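Notebook > Visits > Manipulation

Search this site Enter keywords Go

January
Posted by Darlene Marchand

I spent Friday at the Desska open day. Desska is the manipulation group on the second floor of the Charbonneau building, and twice a year they open the lab to people who work nearby in the field. I went because they have been publishing on two-arm pick and place with a fixed workspace, and I wanted to see how the workspace was set up, how resets were handled, and what the operators do between episodes. Those details are usually missing from the papers.

Registration was at nine. There was a short talk by Chantal Lemieux, who runs the data side of the group, and then we were let into the lab in small batches. My batch was the second, so I had a while to read the posters in the corridor. Most of them were old. One on gripper calibration was worth the wait, and I have asked for a copy.

The talk

Chantal kept to the collection process. The current task set is called Gradano. It consists of short tabletop tasks: pick up a named object, place it in a named cell, hand it from one arm to the other, or move two objects in a given order. An operator drives both arms from a leader station, and each episode is saved with the joint positions, the gripper widths and the video streams.

The set stands at 832 episodes. The target for this phase was 700, and they kept going when they found that handovers were underrepresented. Of the first batch, 41 episodes were thrown out for clock drift between the arms and the video. The drift was small, a few frames by the end of a long session, but it was enough to put the gripper closing before contact in the recording. They now restart the clock sync at every operator change and log the offset at both ends of the session.

She was asked whether operators get tired and whether it shows in the data. Her answer was yes to both. Late episodes are slower, and the approach paths have more corrections in them. They label the position of each episode within the session so that this can be filtered later. Nothing has been filtered yet.

Somebody asked about success rates for the trained policy. She gave them for single-arm placement only and said the handover numbers were not stable enough to quote. I thought that was fair.

The station

The table is covered with brown paper, and the grid is laid out on it in blue tape. I had assumed from the papers that the cells were printed or projected. Tape on paper is cheap, it can be redone in a morning, and the tape line is visible to the cameras under every lighting condition they use. The cost is wear. The paper picks up scuffs and wrinkles and the tape starts to lift. They replace the covering when the lifted edges begin to catch on objects, and they record the date of each change so that episodes can be matched to a surface.

Both arms come in over the work area from the same side and carry parallel-jaw grippers. The objects for the session I watched were a blue plush bear and a white food container with a lid. I was told the pair was chosen for contrast in handling. The bear deforms, so a wide range of grasp poses will work and the final width tells you little. The container is less forgiving about where the fingers land.

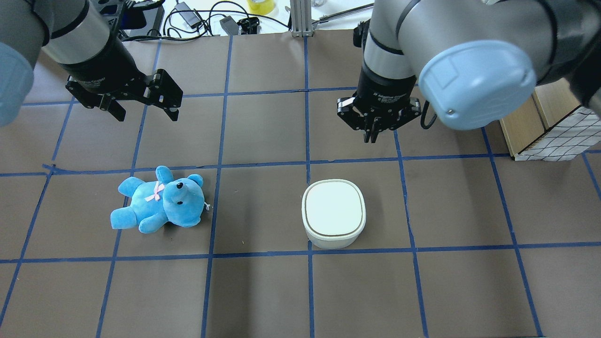
What the operator did

The instruction for the first run was to move the container one cell toward the back of the table, then move the bear into the cell it had left. The operator brought the right arm down over the container, paused, rotated the wrist a few degrees, and closed on the rim of the lid. The lift was clean. On the second attempt the fingers landed too close to a corner and the container turned in the grip. She set it down, backed off and went in again. The retry stays in the episode. Chantal said they used to cut those and have stopped, because the policy had no examples of recovering from a poor grasp.

The bear was done with the left arm, by the body, with the fingers wide. It took one try each time I watched. The more interesting part was the release. Plush tends to hang on the finger pads, and if the arm retracts at once the toy comes with it and lands rotated. The operator opened the gripper fully, waited, then moved straight up. She did this every time without being told, and it is in the written procedure as well. I have seen the same problem on our own bench and we have handled it with a small sideways shake, which works but looks terrible in the recording. We will try the pause.

Resets are manual. The operator leaves the leader station, puts the objects in the cells shown on a screen, and goes back. The cells are drawn at random, but the orientation of each object is left to the person doing the reset. I asked whether that introduced a habit. It does. When they plotted the bear's heading over the first 100 episodes, it was clustered in two directions, depending on who was on shift. The screen will show a heading arrow from the next task set on.

Cabling and mounting

This was the part I took the most notes on. The gripper cable is the weak point of nearly every setup I have worked with. On the right arm at Desska it leaves the side of the gripper in a loop and curls back up toward the joint above. The loop is sized so that a full wrist rotation does not pull on the connector. They arrived at the length by trial, and the procedure gives it as a range with a photo for reference. The drawback is that the loop can swing into a camera view during fast moves. They accept this.

Behind the table things are less tidy. There is an aluminum extrusion post at the far edge, and the bench beyond it holds a power adapter, a tangle of black cable and a roll of yellow tape. I asked if the background was masked before training. It is not. They tried masking early on with a tool from Surklow and found that the mask edges moved more than the background did. They now leave it in and let it change from week to week.

The arms are re-zeroed at the start of every day against a fixed block. If the error is above threshold the session does not start. I did not get the threshold. It was on a slide, and I was still writing down the bit about clock drift.

Points I would raise

The grid makes placement easy to score, but it also gives the policy a strong visual cue. I would like to see results on the same table with the tape removed, or with the lines shifted by half a cell. Chantal said a plain-paper test is planned.

Two objects at a time is thin. The handover tasks in particular would benefit from something long and rigid, where the second grasp point is constrained by the first.

The session log is kept by hand in a spreadsheet and joined to the recordings by timestamp. With the drift problem they described, I would want an episode ID written into both.

Notes for our own setup

Try the open, wait, straight-up release on soft objects.
Log the surface change dates.
Plot object headings for the existing set before recording any more.
Measure our cable loop on the right wrist.
Ask Chantal for the calibration poster and the reset screen layout.

The next open day is in the summer. Registration goes through the Desska mailing list, and the lab batches fill up before the talk does.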